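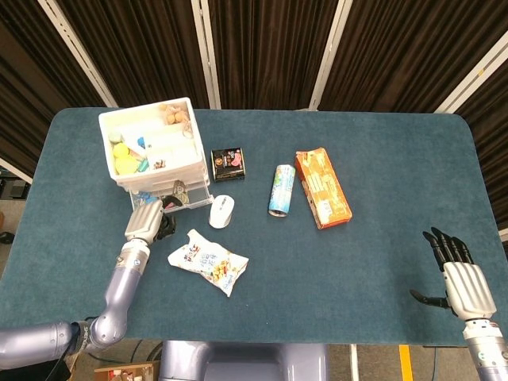
Does a bet on the draw still stand if the match goes to extra time?

Settlement is on 90 minutes plus stoppage unless the market name says otherwise. If it was level at the end of normal time, the draw wins, whatever happens in extra time.

mrolland_6
What about "to qualify"? I had Trindolby at Plidenbridge in the cup, 1-1 after 90, lost on penalties. Delmont graded the match result as a win and the qualify bet as a loss.

trummer_lines
Both correct. Two separate markets. To qualify includes extra time and penalties.

colette.l
Not every book does it that way for totals. I have 379 cup bets logged from last season and 13 of the over/unders were settled with extra time goals counted.

trummer_lines
Then they were graded wrong or you were in a different market. Standard totals are 90 minutes.

colette.l
The slip said "Total goals" and nothing else. The house rules had a line for that competition saying extra time counts. I checked before I asked support.

nrenaud
Agree with Colette. House rules override the general convention. Competition notes sit below the main soccer section, and on some sites they are a separate page.

trummer_lines
Fine, but I'd call that an exception. My sample is 1,772 bets and I have never seen it.

colette.l
How many of those were cup matches that went past 90?

trummer_lines
Around 6.

mrolland_6
So read the competition notes first. Does the same apply to player to score?

nrenaud
Usually 90 minutes too. Own goals don't count. Check the notes for that one as well.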